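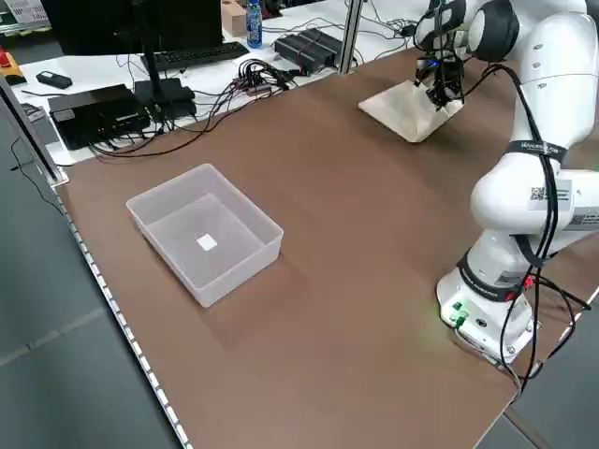 I grew up around boat sheds, and I still keep an old diesel going in a 14-foot workboat up at Pelledley, so most of what I know about looking after a marine engine I learned by getting it wrong first. A few things that have saved me grief:

Change the raw water impeller every May, even if it looks fine. Mine looked fine too, right up until it shed 3 blades into the heat exchanger and I spent a whole evening fishing them out with long tweezers (and a fair bit of swearing). Smear a little dish soap on the new one and it slides in beautifully.

Keep an old muffin tin on the bench for bolts. One cup per job, and write on the rim with a grease pencil. I used to trust my memory, which was silly.

For a seized injector line nut, go easy! Penetrating oil, a cup of tea, more oil, then a proper flare spanner. An open-ended one will round it off and ruin your afternoon.

Watch the temperature gauge like a hawk for the first run after any cooling work. My old girl sits happily at 188 Fahrenheit, so if she creeps past that I shut down and check the strainer for weed before anything else.

I buy my gaskets from Stondix and they've been good, but measure the old one before you order. I've got a drawer of nearly-right ones to prove it.

Oh, and put a drip tray under the fuel filter before you loosen it. The smell of diesel in a wooden bilge hangs around till Christmas.

Related tips
Cleaning a fuel tank without taking it out
Is the Ustau hand pump worth the money?
Grease colours and what they mean
Fitting an Uçar bilge switch
Winter storage for small outboards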